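22/11/2022

Notes on shelf spacing for the snack unit, mostly so I have them when I redo it in February.

The unit is a secondhand Damier gondola, single sided, dark gray, with a solid back panel. I bought it from a shop fitter that was clearing out stock, along with a bag of 17 brackets, of which 6 turned out to be for a different upright. The shelves hook into slots, so height is adjustable in fixed steps and nothing in between. If a can is slightly too tall for one step, you lose the whole step.

Bags and cans don't want the same shelf. A bag of chips stands up only if something holds it up, either the end of the shelf or another bag. Left alone it slides forward at the base until it is lying on its back, and the print can't be read from standing height. Cylindrical cans stand by themselves but they drift. Take one out of a row and the rest stay where they are, which leaves a gap, and after a few days the gaps are wider than the groups.

I tried wire dividers from Flonda. They work for bags. For cans they waste width, and the clip at the front sits on top of the price strip and covers the label behind it. I took them off the cans after a week and kept 7 for the bags.

Tsung-han Su suggested pushers, the spring-loaded kind. I priced a set from Jafarzadeh and it came to more than I paid for the unit. A cheaper method is to load from the left and pull everything to the front lip when restocking. It takes a minute per shelf.

Current arrangement on the middle shelf is bags at the left end, cans to the right of them. 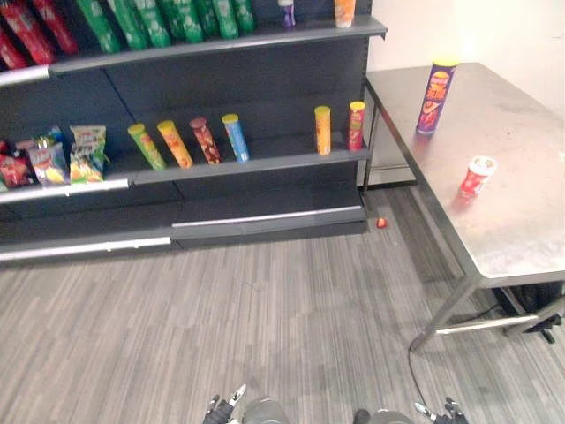
Facing is the other variable. With short stock I would sooner have one can of each flavor across the width than two flavors stacked deep, as the color of the can is what people look for first. The lids help too, though less.

For February I want to lower the top shelf by one step - the packages up there are hard to read from close in - and try the Fimero strips, which take a wider label than the present ones. The shelf depth stays as it is. I still have to find out whether the remaining brackets can be exchanged, and if the shop fitter says no I'll sell them on.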